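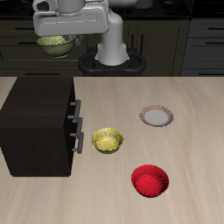 Olive-green bowl with speckled rim, kitchen cabinets behind

Travel Help Community > Health and Medicines > On the Road

Replacing prescription medicine during an organized tour

Posted by Lindsay

I would appreciate guidance from members who have dealt with this matter. My spouse and I will be joining a coach tour in June, operated by Dondis, with two nights in the town of Curkirar before the group moves on. My spouse takes a daily tablet for blood pressure and a second one for thyroid function. The tour papers state that each traveler must carry "sufficient medication for the full period of travel" and that the operator accepts no responsibility for replacing it.

The full period is 19 days. Our insurer's travel desk recommends carrying a reserve in addition to that, but our pharmacy at home will fill only what remains on the current prescription, and the next refill falls due while we are away. My questions are as follows. Is it possible to have a prescription from home filled at a pharmacy in Curkirar? If so, what papers should we bring? And would the tour guide be expected to hold the coach if the pharmacy opens after the posted departure time?

I have written to the operator and received only a copy of the same paragraph.

Siveo
Member, Health and Medicines board

Members should first be aware that replies on this board are not medical advice. Your spouse's doctor and pharmacist should be consulted before any change is made to the supply or timing of a medicine.

With regard to the refill, please ask your home pharmacy about an early fill for travel, sometimes called a vacation override. The request normally goes from the pharmacy to the insurance plan, and the plan may want to see the travel dates. Allow at least two weeks. In our own case the plan refused the first request and approved the second, after the doctor's office sent a short note. If the plan will not approve it, you may ask for the price without insurance. For many common tablets the amount is modest, and a supply of 90 tablets may cost less than one visit to a private clinic abroad.

With regard to the pharmacy in Curkirar, a prescription written at home should not be relied upon. When I stayed there the pharmacist was courteous but would not fill one from a foreign doctor, and directed me to a walk-in clinic on the same street. The clinic doctor examined the original box, took a blood pressure reading and wrote a local prescription. The visit and the tablets together came to 2310 in local currency, paid in cash. A receipt was given, and the insurer later accepted it.

The following items should be carried in hand luggage and not in the suitcase that goes under the coach:

The medicine in its original packaging, with the pharmacy label attached.
A copy of the prescription showing the generic name and the strength. Brand names differ from country to country, and the pharmacist may not recognize the one used at home.
A letter from the doctor, on office paper, stating the condition and the daily dose.
The insurer's telephone number for calls from abroad.

Some countries restrict medicines that are ordinary elsewhere. Neither of the two you describe is usually a concern, but the embassy website of each country on the route should be checked, including any country in which you only change planes.

As for the coach, the guide is not required to wait. The departure time in the tour papers is binding on the traveler, and a person who misses it must rejoin the group at his or her own expense. I would suggest speaking to the guide on the evening of arrival — guides generally know which pharmacy opens early, and the hotel desk can arrange a taxi for the morning.

coachtraveler_2
New member

Agree with the above about original boxes. I travel with Dondis most years and the guides have been helpful, although it does depend on the guide. On one tour the coach stopped at a pharmacy for a passenger with a bad cold. I do not know about Curkirar specifically. Our group only stopped there for lunch.

Lindsay

Thank you both. The pharmacy has submitted the early fill request, and the doctor's office has agreed to prepare the letter. I will post the insurer's decision under this thread when it is received.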